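Nornen (logiciel)

Nornen est un logiciel de planification et de commande destiné aux robots humanoïdes à deux bras qui exécutent des tâches ménagères. Développé par la société Stetex, il relie la perception, le choix des prises et la commande des articulations dans une même boucle de calcul. La version 4 a été publiée en juillet 2018. 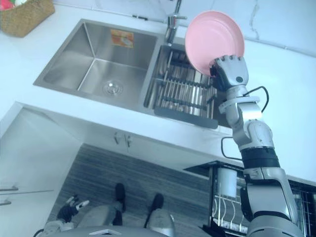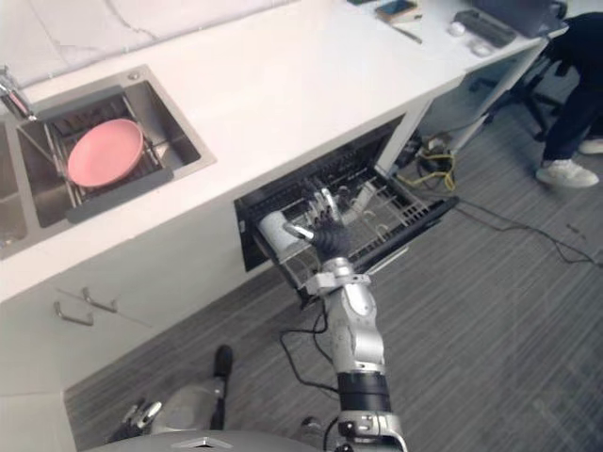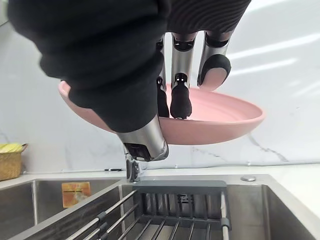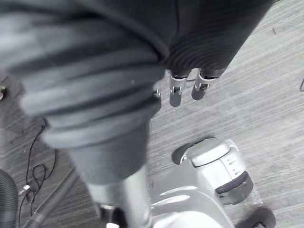
Tâches de cuisine et de sol : assiette rose tenue par la main du robot (première et troisième vues), tasse blanche saisie dans le lave-vaisselle (deuxième), aspirateur (quatrième).

Selon Přemysl Čierny, la difficulté d'un tel logiciel tient moins au calcul des trajectoires qu'à la décision de les abandonner : un planificateur qui recalcule trop souvent hésite devant chaque objet, et celui qui recalcule trop peu continue vers une position périmée. Il juge le réglage par défaut de Nornen trop prudent pour la vaisselle.

Architecture

Le module de perception, Loreck, fusionne les images de la caméra de tête et celles des caméras de poignet. La première sert à situer le plan de travail, les bacs et les meubles ouverts ; les secondes prennent le relais à courte distance, quand la main masque l'objet à la caméra de tête. Chaque objet reconnu reçoit une pose et un indice de confiance.

Le planificateur, Ismail, travaille à deux niveaux. Le niveau supérieur découpe la tâche en étapes (approcher, saisir, dégager, déposer). Le niveau inférieur évalue jusqu'à 3000 trajectoires candidates par étape et écarte celles qui entrent en collision avec le mobilier ou avec l'autre bras. La commande est exécutée par cycles de 20 millisecondes – les efforts aux doigts sont surveillés à chaque cycle.

Bibliothèque de prises

Nornen est livré avec 351 modèles de prise, classés par forme : bords minces, cylindres, anses, poignées. Les modèles peuvent être modifiés dans un éditeur graphique et rejoués en simulation avant tout essai sur le robot.

Limites

Les surfaces réfléchissantes, comme l'inox brossé ou le chrome, dégradent l'estimation de profondeur. Les câbles et tuyaux souples sont traités comme des zones à éviter, sans modèle de déformation.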